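Hanger Rails and Clips: Notes on the Wokadthorpe Laundry Set

README, version 3
Last changed Sep 16, 2024

What this is

This folder holds the picture set and the written notes for the clip hangers in the Wokadthorpe laundry room. It covers the hangers themselves, the clips that hang from them, the small items that get clipped up to dry, and the drying rack they are stored on. It was put together by Anikó Simon and Trilok Malhotra, with the item list checked by Subbarao Nambiar. Questions about the text go to Anikó. Questions about missing or damaged files go to Trilok.

The set is small and narrow on purpose. It deals with one room and one kind of household object. If you need shirts on ordinary hangers or folded towels, look in the Hiria set, which has its own README and its own naming rules.

Folder layout

pictures/ holds the pictures, one subfolder per session
notes/ holds one plain text file per session, written the same day
items.csv lists every hanger, clip type and cloth item with a short name
changes.txt says what changed between versions

There are 11 sessions in this version. Session names are the room code followed by a number, with no spaces. The notes file always has the same name as the subfolder it belongs to, so they can be matched without a lookup table.

The hangers

Two styles of hanger are listed in items.csv. The first is a long rail with loops molded along the underside and a clip hung from each loop. The second is a folding square frame with clips on short chains. Most sessions use the rail. The square frame appears only in the January sessions and was then moved to another house, so do not expect to find it in later ones.

Short names for the rails start with RL. Rails are cream plastic unless the notes say otherwise. The plastic yellows with age, and the older rails in the set are darker than the newer ones. We did not try to record the exact shade. If you are sorting by color, treat cream, ivory and off-white as the same thing – the people who wrote the notes used all three words.

The clips

Clips are metal, spring-loaded, and hang on wire hooks. They are not all the same model. Over the years broken clips were swapped for whatever was in the drawer, so a single rail can carry clips of different widths and with different tabs. Some have plastic tips over the jaws and some have bare metal. A tip can also go missing, and we left those clips in use.

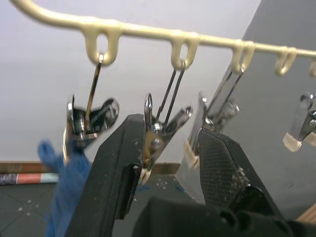
In items.csv the column "tip" has the values yes, no and unclear. Use unclear when a clip is turned away or when cloth covers the jaw. Please don't guess from the neighboring clip on the same rail. Emilian Pîrvu went through the first version and found that most of our mistakes in this column came from doing exactly that.

Clips swing and turn on their hooks whenever the rail is touched. Their position on the rail is recorded, counting from the left as you face the rack, but the way they face is not. Anything you see about the angle of a clip is true for that moment only.

The cloth items

The item list has 30 cloth items: socks, washcloths, handkerchiefs, baby bibs and a few thin gloves. Socks are listed one by one and also as pairs. One pair has lost its second sock, and the entry for it was kept with the word "single" in the remarks column.

Items were hung by whoever was doing the laundry, in whatever order they came out of the basket. Nothing was sorted by color or size. Washcloths are usually clipped at one corner or folded over once and clipped at the fold. Socks are mostly clipped at the cuff, although Lauri Räsänen hangs his by the toe, and the sessions he worked on follow that habit. Both ways are marked in the notes under "clip point."

The room

The laundry room has a washer, a shelf above it, and a drying rack along the longer wall. The rack stays in the same place through all sessions. There is one window and one ceiling light. The notes say whether the light was on, but not what the weather was like, so brightness can differ a good deal between two sessions with the same entry.

The rails hang from the rack when in use and lie flat on the shelf when not. A rail lying flat tends to get its clips tangled, and untangling them is included in several sessions. Look for the word "untangle" in the activity column.

Known problems

Session 3 has no entry for the light. We asked, and no one remembered.

The short name RL-B was used for two different rails in version 1. The second one is now RL-F. Old notes files were corrected, but if you have your own copy of the first version you will need to change it by hand.

Some pictures have clips or cloth blurred by movement. We kept them. A few of them are very blurred, and those are marked "low" in the quality column.

Clip positions near the end of a rail are less reliable than the ones in the middle. When the whole rail wasn't in view, the count was taken from the notes for that day and may be off by one.

One handkerchief is listed as cotton in items.csv and as linen in the session notes – the label has worn off and we left both entries alone.

How to add to the set

Copy the file notes/blank.txt, rename it to match your session, and fill in every line. Write "none" where there is nothing to say. Add new items to the bottom of items.csv and keep the old order. Short names are never reused, even when an item has been thrown out.

Send the finished folder to Trilok along with one line for changes.txt. He runs a check on the file names and sends it back if something doesn't match. Subbarao then reads the item entries, and this takes about 3 days.

Related sets

Hiria – ordinary hangers, shirts and trousers
Rulari – folding and stacking towels
Uçar – sorting socks on a table

The column names are the same in all four sets, except that Uçar has no "clip point" column.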